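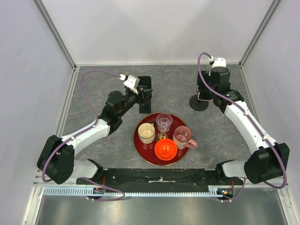

3 min read

The gray marble look, and what it asks of everything you put on it

I have spent a good part of this year looking at dark gray surfaces with veins in them. They have turned up in kitchens, on desks, in hallways and once inside a coat closet, where I had been sent to see a shelf. The trade calls the look timeless. The trade said the same about speckled beige, and I have the countertop to prove it.

The version I keep meeting has a dark ground with thin white lines and a few streaks of rust. The rust is the clever part. All-white veining on gray can look like a bad photocopy, but a little orange-brown persuades the eye that something geological took place. Put pale walls around it, with a touch of lavender in the white, and the gray gets darker and the rust gets warmer. It's a good trick and I'm not immune to it.

What I doubt is the claim that comes attached, which is that a surface like this "goes with anything." I heard it in four showrooms, usually while someone was moving a bowl of lemons.

Ruth Nuttall fits out small workrooms in Clundimden and has put down more of this pattern than she cares to. She let me spend a morning with a stack of offcuts, plus a box of ordinary desk things: stands, trays, a stapler, a pink plastic comb, a roll of tape. We moved them around on the gray under a window and then under a ceiling light.

"Black disappears," she said, before I had put anything down. "People buy black stands because they think black is safe."

She was mostly right. A black stand with a round foot looks fine on a plain pale desk. On dark marbling the foot sinks into the pattern and you notice whatever the stand is holding and very little else. The same goes for a flat black upright, the kind of slab you stand on end at the back of a work area. From where you sit it has a clean outline only if there's pale wall behind it. The bottom edge, down where it meets the veins, is the part you lose.

Some people will want that. If you like your equipment to recede, dark on dark does it cheaply. But then the pink comb, which I had thrown in as a joke, became the only thing either of us looked at. A small pale or pinkish item on a surface like this gets far more attention than it deserves. I would think about that before leaving a pink eraser out.

Then there is the question of cost. The sheet Nuttall uses most often is sold by a supplier named Yang under the pattern name Andcombe, and the quote I was shown for a modest L-shaped room, cut and fitted, came to $2,893. That included the finished edges. It didn't include removing the old top, which everyone forgets to ask about. A plain gray in the same thickness was around 17 percent less. You are paying that difference for the drawing on top, and I think you should at least look hard at the drawing.

So look for the repeat. Printed patterns come around again, and once you have found the same forked vein in two places you'll never stop finding it. On one brand I tried, Skultau, I spotted it inside a minute. On the Andcombe offcuts I couldn't, though an offcut is a small thing and a room is a big one. Ask to see a full length laid flat. If the showroom only has a hand-sized square on a chain, go somewhere else.

The other claim I was sold is that veining hides mess. It hides crumbs, certainly. I scattered 8 brown lentils over a sheet and had to feel for the last of them. Whether you want a work surface that hides lentils is between you and your conscience, but small screws are another matter, and so are beads, contact lenses and the backs of earrings. Nuttall puts a tray down for customers who handle tiny parts and tells them to keep the parts in it.

Fingerprints are a separate problem, and a matte finish deals with them better than a shiny one does. I was told otherwise by a salesman who wiped the shiny sample with his sleeve every time he picked it up.

I did ask Nuttall what she has at home. It's pine, with a burn mark by the kettle. She has been meaning to sand it since last November and had the sandpaper in the van the day I visited — 3 sheets of it, still in the wrapper.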